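Subject: Re: [built-places] Plundedon covered market: the Hattori scheme
Date: Sep 18, 2021

I've read the summary twice now and I'm still not convinced.

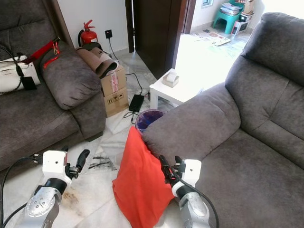
My trouble starts with the word "repair". The Hattori drawings keep the market's front wall and the iron columns on the north side, and very little else. The roof goes, the stalls go, the yard at the back gets a new block with flats on the upper floors. You can call that what you like, and it may even be the right thing to do, but please let's not send a letter of support that uses their own word for it.

On 18 people's worth of goodwill or more, whatever the list can muster, we backed the Cudater baths in the same way. The promise there was a public room on the ground floor. Go and try the door.

The earlier message said:

> The scheme has room for 133 traders, which is more than the
> market has now, and the upper hall would be free for local
> groups to use. The exhibition in April was well attended and the
> mood was good. I think we should back it before the planning
> meeting and ask only for small changes to the paving.

I went to that exhibition. There was one model, under a plastic cover, and the boards were hung so high that I had to guess at the smaller labels. Good mood, yes. There was cake.

As for the 133 traders, look at sheet 2. The pitches are drawn so tight that a greengrocer would have nowhere to put an empty crate, never mind a van. Who is meant to unload, and where? The old yard does that job now, badly, and the new block sits right on top of it. I asked the man from Emix, who are doing the engineering, and he said deliveries would be "managed". I'd like to see that drawn.

Then there's the upper hall. Free for local groups on how many evenings, and who pays for the heating? It seats 1,000 if you believe the leaflet and a good deal fewer if you measure the plan, which I did with a ruler on my kitchen table. One staircase at the east end looks mean for either number.

I'm not against building there. The roof has leaked for 20 years and I don't miss the old lavatories. Some of the new brickwork looks handsome — I'd be happy to say so in the letter. But I'd want the delivery question answered first, and the free use of the hall written down somewhere that binds whoever owns the place next.

If the letter goes as drafted, please leave my name off it. I'm happy to write another version if anyone wants one to argue with. Also, does anybody still have the 2 survey sheets of the north columns? My copies stop at the fourth bay.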